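El salón de la casa Semance vuelve a abrir y recuerda a los visitantes que recojan lo suyo

Lestside, 15/11/2023 – Después de un otoño bastante largo de puertas cerradas, de muestras de tela extendidas por el pasillo y de discusiones (siempre cordiales, eso sí) sobre si una cortina debe rozar la moqueta o quedarse un dedo por encima, la casa Semance ha vuelto a abrir su salón de la planta baja. Quienes lo conocían de antes lo reconocerán enseguida, y quienes no lo conozcan tienen ahora una buena excusa para acercarse hasta el final de la calle Ondon y quedarse un rato, que para eso está.

El protagonista sigue siendo el sofá de estilo victoriano, con su respaldo alto y ondulado rematado en madera oscura y esos brazos enrollados en los que a todo el mundo le apetece apoyar el codo. El interior del respaldo se ha dejado en un tono beige liso, muy sereno, y el asiento y los brazos llevan una tela marrón de flores grandes en color crema. Los cojines, también de flores, acompañan al conjunto. Del tapizado se ha encargado el taller Bergmann, que trabajó en él durante siete semanas, y el gasto completo de la reforma ha sido de casi 4.000 euros, reunidos en buena parte con la venta de pasteles y de plantas del verano pasado.

Delante queda la mesa de centro, oscura y brillante como un piano, con su pequeño adorno de color latón en el frente. Y de la mesa queríamos hablar, porque es la pieza que más quebraderos de cabeza da a la casa. Invita a dejar cosas encima, y las cosas se quedan: una botella de agua tumbada, unos pañuelos de papel arrugados, una lata aplastada. Son menudencias, desde luego, y ninguna persona lo hace con mala intención, pero en un acabado tan lustroso cualquier cerco de humedad se nota durante semanas, y el azúcar de un refresco, si se deja secar, es todavía peor.

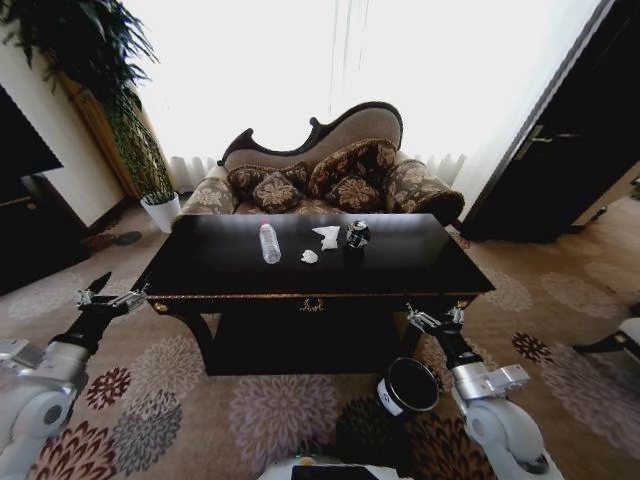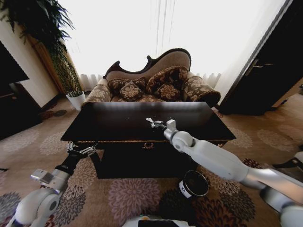
El sofá y la mesa de centro del salón, junto a la ventana de visillos blancos.

Por eso la reapertura viene acompañada de una pequeña novedad en la rutina. A partir de ahora la mesa se despejará al final de cada turno de visitas, mañana y tarde, y se repasará con un paño suave apenas humedecido y después con otro seco, siguiendo la veta y sin productos con silicona. En el recibidor hay ya dos cubos, uno para los envases y otro para el papel, de modo que la botella y la lata tengan adonde ir sin que haya que salir a la calle a buscar un contenedor. Para las tazas de la merienda habrá posavasos de fieltro en una bandeja, y se agradecerá mucho que se usen.

También los cojines tienen su orden, aunque aquí la casa prefiere no ponerse severa. Al cerrar se ahuecan un poco y se colocan de nuevo contra el respaldo, el más grande hacia la derecha y los pequeños delante. Si alguien los encuentra de otra manera durante la tarde, será señal de que se ha sentado gente, y de eso se trata – un salón en el que no se sienta nadie acaba oliendo a cerrado por muy bonito que sea.

Lo que más se comentaba el día de la reapertura era la luz. Los visillos blancos dejan pasar una claridad enorme, y en noviembre, cuando las tardes se acortan, se agradece tener un rincón así para leer o para charlar. La casa estudia añadir unas cortinas más gruesas para proteger la tela del sol de verano, pero esa decisión queda para la primavera.

El salón puede visitarse por la mañana y por la tarde, con entrada libre. Los grupos deben avisar con antelación en la extensión 403, y quien quiera quedarse a merendar puede apuntarse en la hoja del recibidor.

Noticias recientes
La biblioteca de Lestside amplía su horario de tarde
Cortes de agua previstos en la calle Ondon
Abierta la inscripción para el taller de tapizado de Bergmann
Recogida de muebles viejos: cómo solicitarla
El mercado de plantas cambia de plaza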